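Section 3: Getting your sorting table and your team ready

Welcome to the fun part! If you have worked through Section 2, your two-arm table is bolted down, powered and talking to the Pandau control screen. This section covers the first shared shifts, when the people who used to sort by hand start working alongside the arms. Please read it with everyone who will use the table, including anyone who only covers breaks.

3.1 Before the first shift

1. Choose a table lead for each shift. At our Fernbridge workshop this was Yolanda Cordero, who had packed letter sets by hand for 12 years and could spot a wrong piece from across the aisle. Pick someone who knows the product. Robot experience is a bonus and can be learned.

2. Walk the floor with the table lead and agree on where people stand, where full trays go and where empty trays come from. Mark these spots on the plan at the back of this guide.

3. Pull the table cover smooth and fasten it at the back edge. Small wrinkles are fine. A fold tall enough to tip a letter onto its side should be worked out by hand with the arms parked.

4. Check that every cable on the arms can move freely through a full reach. Run the Slow Reach program from the Setup menu and watch both arms all the way through.

CAUTION: Keep hands, sleeves and lanyards off the table whenever either arm is enabled. Press PAUSE and wait for the screen to read PARKED before you reach in, even for a single piece.

3.2 Teaching the first job

Start small. It is tempting to tip out a whole bin on day one (we did, and spent the afternoon picking vowels off the floor), but a handful of letters gives everyone time to see how the arms share the work.

1. With the arms parked, set out the plates you want to sort into. Leave a clear area in the middle for the loose pieces.

2. Place a few letters in the clear area. Mix the colors, and turn some of them at an angle so the job is a fair test.

3. On the Pandau screen, choose New Job, then Sort by Color. Touch each plate on the screen and give it a color.

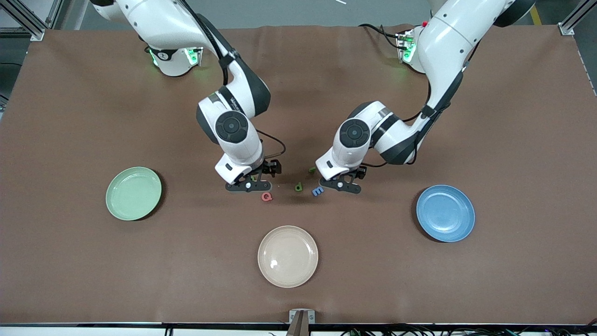 4. Press RUN at Slow speed and let the table lead call out anything that looks off. Two people watching is plenty. A crowd makes everybody nervous, and they will all get a turn!

5. When the job has finished, park the arms and check the plates by hand. Write any wrong or missed pieces in the job log, with the letter and color.

6. Repeat until you have 3 clean runs in a row, then move up to Normal speed.

NOTE: If the grippers keep missing one letter, teach that letter again from the Shapes menu before changing anything else. Thin strokes and tight curves often need a second lesson.

3.3 What changes for your team

Hand sorters will spend less of the day bent over a bin, and more of it checking, refilling and teaching new jobs. That is a real change, and a pretty exciting one — the person who knows why a batch looks wrong is now the person who fixes the job. Give them screen access from the start.

Kavitha Kartha, our training lead, suggests swapping roles every two hours so that the same person is not always watching. She also keeps one hand-sorting station open next to the table. Odd batches still go faster that way, and people like to keep their eye in.

Plan on 13 shifts before you set any output target. Talk openly about hours and duties before the table goes live, and put any changes in writing.

3.4 End of shift

1. Press PARK and wait for both arms to stop.
2. Clear the table and return loose pieces to the Palacios bins.
3. Wipe the plates with a dry cloth.
4. Fill in the job log and hand it to the next table lead.

Next: Section 4, Adding new letter sets.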